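Print this page
E-mail this to a friend

Put it back where you found it

by Mavis Mercado

My grandmother had a drawer. Yours probably did too. It was the one to the left of the cooker, it stuck halfway, and it held string, candle stubs, a tin of drawing pins, three keys to doors that had been bricked up, and a ball of rubber bands the size of a satsuma. If you wanted anything in that house you were told to look in the drawer, and if it wasn't in the drawer you were told to look again, properly this time.

I've been thinking about that drawer a lot because I moved house in December and I've had to decide where everything goes. And I've come round to an opinion I would have laughed at when I was thirty, which is that most of the rows people have at home are about where things are kept. Money, yes, and whose turn it is to ring the school. But if you sat outside my kitchen window with a notebook, what you'd mostly hear is somebody shouting "Where's the sellotape?" and somebody else shouting "Where it always is!", and neither of them meaning it kindly.

I lived with Thérèse Penner for two years when we were both new to Minlow, and she was the tidiest person I've ever shared a fridge with. She had a place for everything and she never once told me what any of the places were. So the potato peeler would vanish, and I'd buy another, and then she'd put that one with the first one, wherever that was. When she moved out to get married we found four peelers in a jug on top of the wardrobe. She thought this was perfectly sensible! The jug was for long thin things. There were knitting needles in it as well.

You see, that's the trouble with tidiness, and it's where I fall out with the tidying books. They're all written for a person living alone. They tell you to find the spot that feels right to you, fold it, label it, thank it, whatever. But a home with more than one person in it is a shared memory, and a bad one at that. If only one of you knows the system then the rest of you are guests.

So here's what I'd argue for, and I know it isn't pretty. Keep the things everybody uses out where everybody can see them. Hang them up. No lids, no drawers, no lovely wicker baskets with a calico lining. I don't mean the good china or your bank statements. I mean scissors, tape, the screwdriver that fits the plug, the things you only ever want in a hurry. 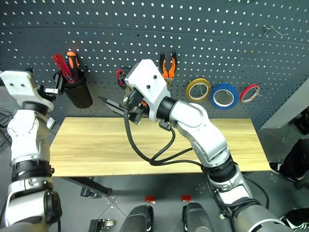
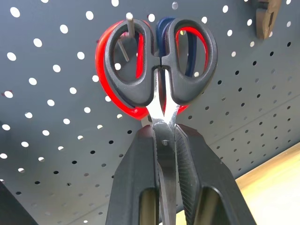
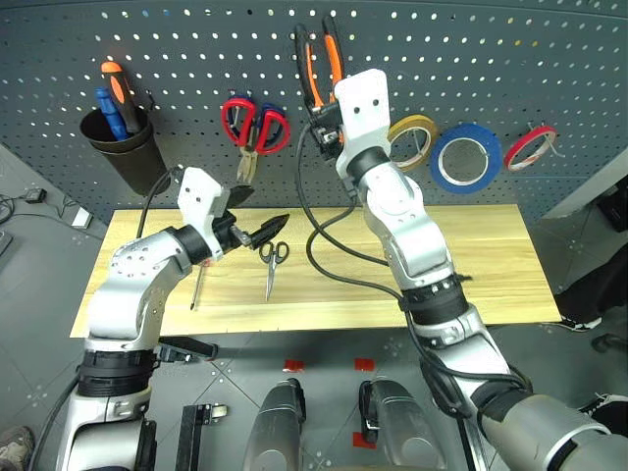

People get quite cross with me about this. Verna Van Dusen, who had the flat below my last one and has never had anything on a worktop in her life, told me it would be like living in a garage. And I do take the point. She has a beautiful kitchen. You walk in and there's a bowl of lemons and that's your lot. But I've also been in that kitchen when she wanted a corkscrew, and it took the pair of us opening every door in the place, those doors without handles that you have to push, so that they spring open at you when you lean on them and stay shut when you don't. We drank tea in the end.

I blame the magazines a bit. Somewhere along the line we all got the idea that a nice room is one where you can't tell what anyone does in it. Look at the pictures next time you're at the dentist. Not a phone charger to be seen, no post, no half a packet of biscuits with a peg on it. I once spent a whole £54 on a Vurna storage bench for the hall because it promised to hide the family's shoes. Well, it hid them. It hid them from the family. The children left for school in odd trainers more than once, and in the end the shoes went back to living in a heap by the door and the bench filled up with carrier bags. It's still full of carrier bags. I moved it across town like that.

My dad worked in the stores at Frerichs for most of his life, and he used to say he could find any part in the building in the dark. I believed this completely as a child. It was only when I went in with him one summer that I understood it wasn't a gift of his, it was a rule they all kept. Whoever had a thing last took it back to its place before they went for their tea, and if they didn't, the others had a word. There wasn't a system in the clever sense. There was no chart. There were hooks, and grown men who were embarrassed to leave one empty.

Then he came home and left his glasses in the airing cupboard, so I don't want to make him out a saint.

But that bit about being embarrassed has stuck with me. An empty hook is a sort of nagging that no person has to do. I've got two teenagers and a husband who puts the tin opener down wherever he happens to be when the tin's open, and I have done my share of nagging, and I can tell you it doesn't work past the age of nine. An empty hook, though, they do seem to notice. My son came down the other night at half past ten to bring the scissors back. Nobody had asked him to! I nearly cried. (He'd had them since the weekend, but still.)

Xiomara Okafor, my oldest friend and a much cleverer woman than me, thinks I'm being sentimental. Her line is that things are cheap now and time isn't, so you should just own more of everything. A pair of scissors in every room. Tape in every room. She's got a charger plugged in behind every chair and she never has to get up. And I see the appeal, I do, especially in winter. It's just that I've tried it, and what happened was that all the scissors migrated to the same place, which was under my daughter's bed, and then we had no scissors in six rooms where before we'd had no scissors in one.

She says that's a daughter problem. Possibly.

There are apps for this now as well, of course there are. Ezekiel Lyons from my choir got terribly keen on one called Todudix, where you take a picture of each thing you own and tell it which cupboard it's in, and then you can search. He'd done 42 items when I last asked. He was still on the bathroom. I asked him what happens when his wife moves something and he went a bit quiet, and then he told me she'd been asked to log it. I'd love to hear her side of that.

I don't want to be rude about it, because he's enjoying himself, and he did find his passport. But it strikes me as an awful lot of bother to go to so that you can put things back inside cupboards. If you need a telephone to find your plasters, the plasters are in the wrong place.

I should own up that I haven't managed all of it myself. The new kitchen's got a row of hooks along the side of the dresser and a shelf with no door on it, and we're doing all right with those. The landing is a disgrace. There's a box up there marked BITS that I packed in a temper, and I haven't dared open it. And I do still have a drawer. It's to the left of the cooker, as it happens, and I didn't plan it, it just filled up. String, candles, a spare fuse, some foreign coins, a key. I've no idea what the key's for, and I moved in with an empty drawer, so one of us must have put it there. I've asked. They've all told me to look again, properly.

Print this page
E-mail this to a friend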